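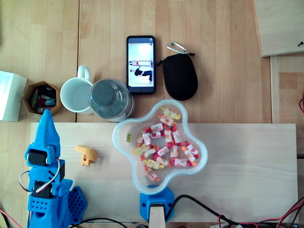

About Wivero

We sell wrapped sweets, and the bowls to put them in, to places where people have to wait. Dentists (yes, really), solicitors, garages, letting agents, two crematoria and a driving test centre. If you have ever sat in a reception in the west of England and eaten a fruit chew you didn't especially want, there is a fair chance it was one of ours, and we hope it passed the time.

Wivero is a small firm with a big cupboard. We work from a unit behind the old bus depot in Farnimcombe, where we keep 423 kinds of sweet on shelves that were put up by somebody with strong views about labels and weaker ones about spirit levels. We supply 668 regular customers. Most have never met us, and know us as the cardboard box that turns up when the bowl gets low.

How we got here

The business began as Guerra Confectionery, a market stall with a van attached. Gerardo and Assunta Grasso bought it with the name already painted on the side, and kept it because repainting the van would have cost more than the stock. For eleven years they answered to Mr and Mrs Guerra. Some of the older customers still ask after the Guerras, and Assunta still tells them they are very well.

The move into bowls was an accident. A firm of accountants ordered a large quantity of fruit chews for a Christmas do, forgot to hold the Christmas do, and tipped the lot into a mixing bowl on the front desk. By February they wanted more. So did the surveyors upstairs, who had been coming down to use the accountants' photocopier with suspicious frequency.

Gerardo gave up the stall the following year. The name Wivero came from a list that Assunta wrote on the back of a delivery note, and it means nothing in any language we have been able to check. It was free to register and it fitted on the van.

What goes in the bowl

People imagine that filling a sweet bowl is easy, and it is, for a day. After that the bowl begins to tell you things about your visitors. The good ones go first. The next best go when the good ones have gone. What remains by the end of the second week is a layer of something nobody chose, and it will stay there through three receptionists and a refurbishment unless you do something about it.

Our standard mix is therefore mostly fruit chews, the small oblong sort in a printed wrapper. White wrappers with red and pink fruit on them are our steady sellers. They look cheerful from the door, they don't shed sugar on the furniture, and a person can get one open quietly while somebody else is on the phone. We break them up with a few twist-ends, because a heap made of only one shape looks like packing material, and a handful in pale yellow wrappers, because there is always one visitor who goes through the entire bowl looking for lemon.

We don't put mints in unless asked. Mints at a reception desk look like a comment.

We don't put toffees in at all for dentists. Several have requested them. We have chosen not to think about why.

Gummies are the difficult subject. A gummy sweet with no wrapper on it, sitting by itself at the edge of a bowl of wrapped ones, is a small moral problem. Who put it there? Has it been considered by others? Customers do like them, the green ones in particular, so we sell them in lidded tubs with a scoop and suggest that they live apart. They get into the chews anyway. We have visited a great many bowls and there is very often one green gummy off to the side, looking as though it came with somebody else.

The bowls

Our best-selling bowl is clear plastic with a wavy edge, four lobes, something like a flower if you are feeling generous. It is called the Barkia. Ans De Bruijn, who does our buying, found it in a catalogue of garden party goods and ordered 50 without asking anyone. There was a short discussion about this. Then they sold, and there was another short discussion in which Ans did most of the talking.

We have come to think the shape is rather clever. A round bowl lets everything slide to the middle and settle there in a sulk. The lobes give people somewhere to rummage. They also give the bowl four obvious places to be picked up by, which matters when it has to be moved eleven times a day so that someone can sign for a parcel. And being clear, it hides nothing, so you can see from the far side of the desk that it needs filling, and so can everyone else.

We tried glass. Glass looks lovely and makes a noise on a hard worktop that causes whole waiting rooms to look up. We tried wicker too, for one season, and would rather leave it at that.

Do put the bowl on something pale if you can. A light board or a plain tray does the job. Printed wrappers vanish against dark wood, and a tray also catches the wrappers that people leave behind after a good look round for the bin.

Who we are

Gerardo Grasso drives the van and handles complaints, often at the same time. He knows every loading bay in three counties and the opening hours of every café next to one.

Assunta Grasso does the accounts and tastes new lines. She marks them out of ten in pencil and has never given a ten. A pear chew got a nine once and the maker went out of business within the year, which she took as confirmation of something.

Ans De Bruijn buys the sweets, the bowls and, lately, the boxes. If you have noticed that your delivery now comes in a smaller box with less air in it, that was Ans. Please write and say so.

Wilmer Villanueva runs the packing bench. Every mix is made up by hand, on the bench, from open trays, and Wilmer can tell a heap that is short of reds from the other end of the unit. He used to be a florist and it shows. He fluffs.

Nives Santoro answers the telephone. She also wrote this page, having pointed out that the last one said we were "passionate about confectionery solutions" and that she wasn't going to read it aloud to anybody again.

Things we are asked

Can we have a bowl without sweets in it? You can. It does seem to make people sad, but the Barkia has been bought for keys, paper clips and, in one vet's surgery, dog biscuits.

Can we choose our own mix? Yes. Ring Nives with your list and she will read it back to you slowly, which gives you time to reconsider the liquorice.

Do you take things back? Unopened bags, within a month. We can't take back the layer at the bottom. We are sorry about the layer. If you tell Wilmer what is in it, though, he will leave that flavour out next time, and over a few deliveries you end up with a bowl your visitors like -- or at least one they finish.

Is there a smallest order? Two bags. That fills a Barkia nicely with a bit over for the drawer, and we know about the drawer. Everyone has the drawer.

Do you do weddings? We have done some. People at weddings take sweets by the fistful and the usual sums don't apply, so please order more than you think, then ring again and add another bag.

Do you list ingredients? Always. A printed sheet goes in the top of every box, with the allergens in bold, and it should be kept near the bowl where visitors can see it. If yours has gone missing, ask for another. We print them constantly.

Coming to see us

You are welcome to call in. The unit is the last door on the left behind the depot in Farnimcombe, green, with a bell that works if you lean on it. There is a bowl on the counter and you may have one while you wait. Gerardo will say you can have two. Parking is free but Gerardo's space is Gerardo's space, and the cone is there for a reason.

Orders placed by noon go out on the next van. Prices and the full list are on the Shop page, and were last checked on 20 July 2025 by Assunta, who found a mistake in our favour and corrected it with visible reluctance.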